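Can a Robot Do Your Chores Yet?

You've been told to clear the table. You have looked at the table. It's still full of bowls. Surely, in a world with rockets and talking watches, there's a robot for this?

Sort of. Machines already handle some chores. A dishwasher washes dishes, and a robot vacuum will chase crumbs around all afternoon until it gets stuck under the couch. But each of them does one job, and somebody still has to load the dishwasher. (Guess who.)

Stacking bowls feels easy to you. You started practicing as a baby, mostly by throwing them. A robot has to work out where each bowl is, which way up it is, where to grab it and how hard to squeeze. Squeeze too hard and you have two bowls, both broken. Squeeze too softly and the floor gets a bowl.
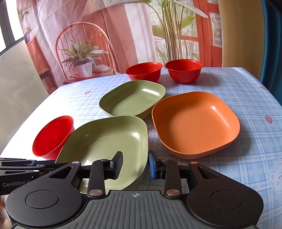
One way to teach a robot is to let it learn from people doing the same chore over and over. Say you stack the dishes 99 times. The robot's computer studies every try and looks for patterns. On try 100 it might do a nice job. Then you swap in a new tablecloth, or tip one bowl on its side, and it may act as if it has never met a bowl before.

Speed is another problem. You can clear a table in a minute if there's dessert coming. A careful robot might need 10 minutes, and it doesn't even want dessert.

Shops would like some help too. Putting cans on a shelf is a fine job for a machine, right up until a customer leaves a banana among the cans.

So will a robot clear your table one day? Maybe! Will it be here before dinner tonight? No. Bowls first, please, then the spoons.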